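Filed under: Kids' Corner > How Stuff Works
By the Marnby Makers page, February

I love motherboards! A motherboard is the big board inside a computer that all the other parts plug into, a bit like a town with roads running everywhere (mine would be called Osadham, and I'd be mayor).

The shiny square is the lid of the processor, the part that does the sums. The silver metal round it holds it still. Now find the long black slots, where the memory goes.

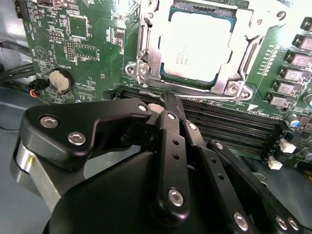
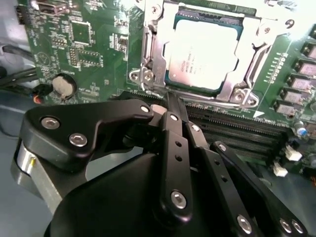
Memory is where a computer keeps the things it's busy with, like your game or your half-finished drawing. Turn the power off and it forgets the lot, so do save your work! The memory comes on thin sticks, and each one has a little notch so it only fits one way round. If it won't go in, don't shove, just turn it and try again.

Always ask a grown-up before opening a computer, and pull the plug out first. Next time I'll do fans, which get very dusty indeed.

Last updated: February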